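Home Topics Authors Archive Sign in

Topics > Small Business > Shop Signs & Print

Mio Oshima
2020-10-19

1/ We changed all the window lettering at our shop in Liltonstead this month. I want to write down what I learned, maybe it helps some other small shop.

2/ First, measure the glass two times. I measured once, with the rubber seal included, and the proof came back too wide. Skerka, our printer, was kind and changed it without a fee.

3/ We ordered cut vinyl letters for the name and the opening hours. The price was 450 for both windows, and fitting was not in this price. Please ask before you sign!

4/ Cold glass is difficult. The sheet from the printer says to wait for a mild day, so we waited 7 days. In October this is a little bit of luck.

5/ Clean with water and one drop of dish soap. No blue window spray. It leaves something on the glass and the corners of the letters lift.

6/ Letter height: I wanted small and elegant. My neighbor Triệu stood across the street and could not read the hours. So we made them bigger, and I am glad.
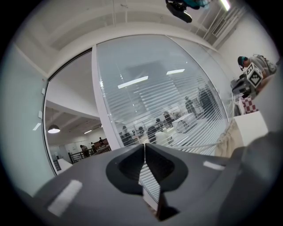
7/ For the door we took white frosted film, with our street number 108 cut out of it. Light still comes in, and people do not walk into the glass.

8/ The branch in Jindascombe is next. The window there faces south, so I asked for the outdoor grade of vinyl. I am still waiting for the quote.

Filed under: Window graphics, Vinyl lettering, Shopfronts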